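Re: Work permits while an asylum claim is pending
Forum > Law and Policy > Asylum and residence

ellihalonen
So the proposal is out and the ministry says people will be allowed to work 13 weeks after filing. Everyone at Brindo is calling it a win. I've read it twice and I don't see the win. The clock only starts once the claim is "registered," and nothing says how long they can take to register it.

stoica_b
You always find the bad paragraph. It's still better than what we have now.

ellihalonen
Is it? Show me where. Right now people at least get a stamped receipt on the day they file.

Venla Manninen
I'm with Elli on the clock, less so on the rest. Section 20 lets you appeal a late registration. Weak, but it's there.

nivon
Appeal to whom? The same office. And there's a fee of 400, payable up front by people who aren't allowed to earn anything yet. Great system.

stoica_b
The fee can be waived.

nivon
"Can be." I've heard that one before – ask anybody who tried to get the travel fee waived.

Venla Manninen
Has anyone seen the actual number of open claims? The press office said 2098 on Tuesday but didn't say if that includes families filed as one case.

ellihalonen
No, and I wouldn't trust it until they publish the table. Comments close at the end of September. If you want to send one, this is how I'm doing mine:

1. Download the full draft. The summary leaves out section 20 completely.
2. Write your comment in your own words and save a copy before you open the online form, which logs you out without warning.
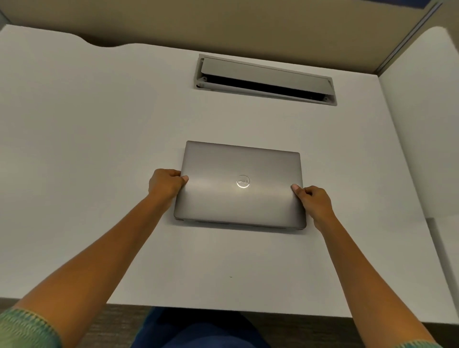 3. Paste it in, send it, and keep the confirmation number.

stoica_b
Fine, I'll send one. Mine will say I support it.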